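## Clearing out a mesh desk bin

Mine had been swallowing odds and ends since April, so I finally gave it a proper sort. Lift the big soft stuff off the top first, then tip whatever's left on to an old newspaper – don't go fishing about with your hand, I found a drawing pin that way!
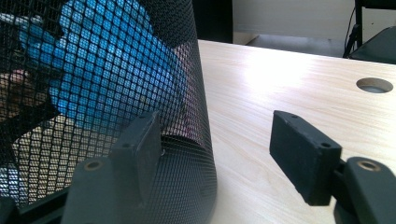
Next, the mesh itself. Fluff gets stuck in those tiny diamonds, and a dry toothbrush shifts it far better than a cloth. Work from the rim down, give it a tap over the newspaper and leave the base until last.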